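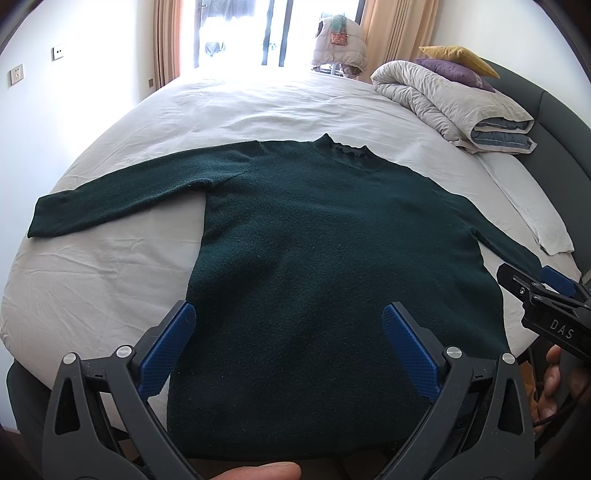 Green sweater laid out on the bed, gripper at the lower body.

3 May 2026
Test kitchen notes, olive oil and lemon dressing, batch 13

Base is the same as last time: Lekusine oil, lemon juice, a little Dijon, salt. Swapped the white wine vinegar for Birik red because the white ran out. Made 631 g in the tall jug with the stick blender.

Split after twenty minutes on the counter. Batch 12 held for an hour, so either the vinegar or the mustard. I used a new jar of mustard too — should have changed one at a time.

Hamish Mudgway tasted it on plain chickpeas and on cucumber. Too sharp on the cucumber, fine on the chickpeas. He wants more oregano. I would rather try it with the garlic grated finer first.

Salt by weight still reads low on the small scale. Checked it with the 100 g weight and got 98.

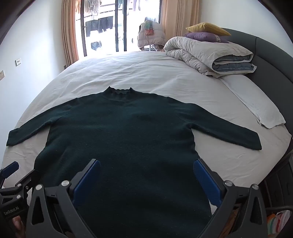

To do
Repeat with the old mustard, Birik red kept in.
Cut lemon by a third for the cucumber version.
Ask Melnychuk if the dried oregano comes in smaller bags.
New battery for the small scale, then check again.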